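Filed under: Workshop Notebook | Classroom Practice | Written Feedback

September, 9:20 a.m. Marginal comments study, second coding session.

Present: Riet Kramer, Carmela Campos, and the undersigned. The Garrido set was brought in this morning, which completes the collection. All four schools (Birar, Norby, Garrido, Vesta) have now returned their folders of student drafts with the teachers' handwritten comments left in place. The total is 859 drafts from 15 teachers, grades six through eight. Student names were covered before copying. Two folders from Vesta were covered with a marker that shows through on the back of the page; those have been returned to the envelope and will be recopied before anyone codes them.

The count of separate comments stands at 3,952. A comment is anything the teacher wrote that a student could be expected to read as a message: a word, a phrase, a question, a question mark standing alone. Underlining with no words attached is logged but not counted. Check marks are not logged. Riet objected to the second point in the last session and her objection is recorded again here at her request. Her view is that a check mark from some teachers carries as much meaning as "good." The rule will stand for this round.

Working codes, unchanged from the trial sheets:

C - correction (teacher supplies the right form)
F - flag (teacher marks a problem and leaves the repair to the student)
Q - question to the writer
P - praise, general
PS - praise, specific to something on the page
D - direction ("move this up," "add a reason")
X - unreadable
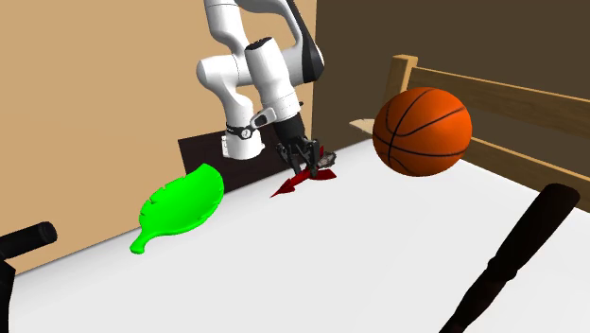
Should a comment that both praises and directs be counted once or twice?

Once, under the code for whatever the student is being asked to do. "Nice opening, now tell us where you were" is a D. The praise is entered in the side column so that it can be recovered later. Carmela tested the other method on one Norby folder and found that double counting made the teachers who write long comments look as if they wrote more of everything.

10:45 a.m. Paired coding. Riet and Carmela each coded the same Birar folder without conferring. Agreement was good on C, F and X. It was poor on Q. The trouble lies with questions that are orders in disguise. "Could you check this spelling?" was Q for Riet and F for Carmela. "Why did he leave?" was Q for both. After some discussion the following wording was added to the guide: a Q must be a question the teacher could not answer by looking at the page. Under this wording the spelling question becomes F, and "Is this a sentence?" also becomes F. Both coders redid the folder and the remaining differences were settled in a few minutes.

One case is still open. A Garrido teacher writes "Really?" beside several statements of fact in the history essays. It may be doubt, it may be surprise, and in one place it seems to be delight. Carmela proposes to write to the teacher and ask. I have agreed, provided the letter does not say which codes are under consideration.

Note on the teachers' own account of their work. Each teacher completed the short form in the spring, on which they were asked what kind of comment they write most often. Nearly all chose questions. In the folders coded so far, corrections are well ahead of questions for every teacher but one. This should not be reported in a manner that makes the teachers appear careless. Most of the drafts were marked late in the grading period, when a correction is quicker to write than a question, and several teachers said as much on the form. The form did not ask how many students they teach. It should have, and the next version will.

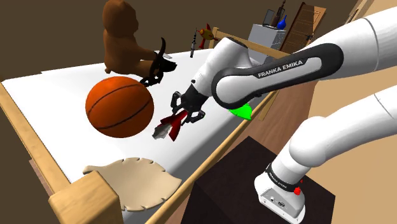 The second matter is the time allowed for revision. At Norby and Vesta the students had class time to revise after the drafts were returned. At Birar they revised at home, or did not. The Garrido folders contain no second drafts at all, so Garrido can be used for the description of comments but must be left out of any table about what students did with them. Riet will mark the Garrido rows in the main sheet so that this is not forgotten in November when someone else is making the tables.

1:30 p.m. Resumed. Comments coded to the end of the morning: 2,770. These are complete for Birar and Norby and partly complete for Vesta. Garrido has not been started apart from the "Really?" pages.

Carmela read aloud a run of comments from one seventh grade teacher at Norby who writes to each student by name at the foot of the last page. The names are covered, so the notes now begin with a black bar and a comma. They are long and warmly written, and they refer back to earlier pieces by the same student. Our codes handle them badly. One of them praises, asks, directs, and then returns to a conversation the class had some weeks before about grandparents. It was entered as D with a side note, as the rule requires. I am not satisfied with this. End notes may need to be separated from marginal comments altogether and reported on their own. Riet is in favor. Carmela would prefer to finish the present round first and decide with the full set on the table, and that is what we will do.

Errors found and corrected this afternoon:

Norby folder 4, pages out of order. Two comments had been entered against the wrong draft. Fixed.
Birar folder 1, a student's own note in the margin ("ask about this") had been coded as a teacher Q. Removed. The handwriting is similar and the ink is the same color.
Main sheet, column for grade level had sixth and seventh swapped for one teacher. Fixed by Riet, checked by me.

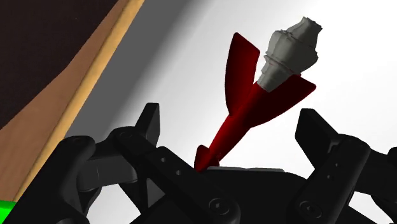 The student note raised a wider point. Several students at Birar answer their teachers in the margin - sometimes at length, sometimes with one word. We have no code for this and it is outside the question the schools agreed to. I have asked that such replies be left uncoded and that the folder and page be written on the yellow sheet. If there are enough of them, a separate request can be made to the schools. Permission for the present study covers teacher comments and student revisions only, and replies are neither.

3:50 p.m. Stopped. Tired coders were beginning to disagree about F and D, which had given no trouble all day.

To do before the next session:

Riet - mark the Garrido rows; type up the new wording for Q and put a dated copy in the front of each binder.
Carmela - letter to the Garrido teacher; recopy the two Vesta folders using tape over the names.
Self - write to the Birar principal about returning the originals, which she would like back before conferences. Find the missing spring form for the second Vesta teacher. It was in the gray box in June.

Binders are on the second shelf. The yellow sheet is inside the cover of the Birar binder.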